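Como ler um poema narrativo longo sem desistir a meio

Já perdi a conta às pessoas que me dizem que compraram uma epopeia, leram dois cantos e a arrumaram na estante de cima. Eu fiz o mesmo durante anos! Depois fui experimentando truques e agora leio um poema longo por inverno, quase sempre a começar em dezembro. Deixo-vos o meu método.

Primeiro, escolham bem a edição. Eu gosto das bilingues, com o original à esquerda, mesmo quando não percebo uma palavra da língua (dá para espreitar as rimas). Abram o livro ao calhas e leiam uma página em voz alta. Se tropeçarem em todos os versos, procurem outra tradução.

Segundo passo: saltem a introdução. A sério. A da minha última edição tinha 87 páginas e contava o enredo todo. Leio-a no fim e aproveito-a muito mais.

Depois, façam contas. Imaginem um poema com 3,000 versos. A 100 por dia, fica lido num mês. Eu marco a meta a lápis na margem e, quando lá chego, paro, mesmo que me apeteça continuar – assim no dia seguinte pego no livro com vontade.

As notas de rodapé são a grande armadilha. Leio cada canto duas vezes: a primeira de seguida, sem olhar para baixo, e a segunda com as notas. A Simone Caldeira, que lê comigo desde o primeiro ano, faz ao contrário e dá-se bem, por isso experimentem as duas maneiras.

Tenham também um caderno para os nomes. Uma linha por personagem: quem é, de quem é filho, em que canto aparece. O meu do ano passado chegou aos 32 nomes e salvou-me várias vezes, sobretudo com aqueles primos que se chamam todos quase o mesmo.

E se encalharem? Ouçam. O Josué Vasconcelos convenceu-me a pôr uma gravação a tocar enquanto seguia o texto com o dedo, e o canto que me andava a travar há uma semana ficou lido numa noite – nem dei pelo tempo passar.

Quando acabarem, voltem ao primeiro canto e leiam-no outra vez. É a minha parte preferida! Contem-me nos comentários que poema escolheram e em que edição.
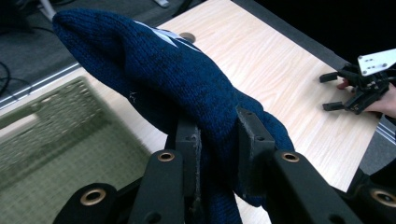 Tempo de leitura: 2 min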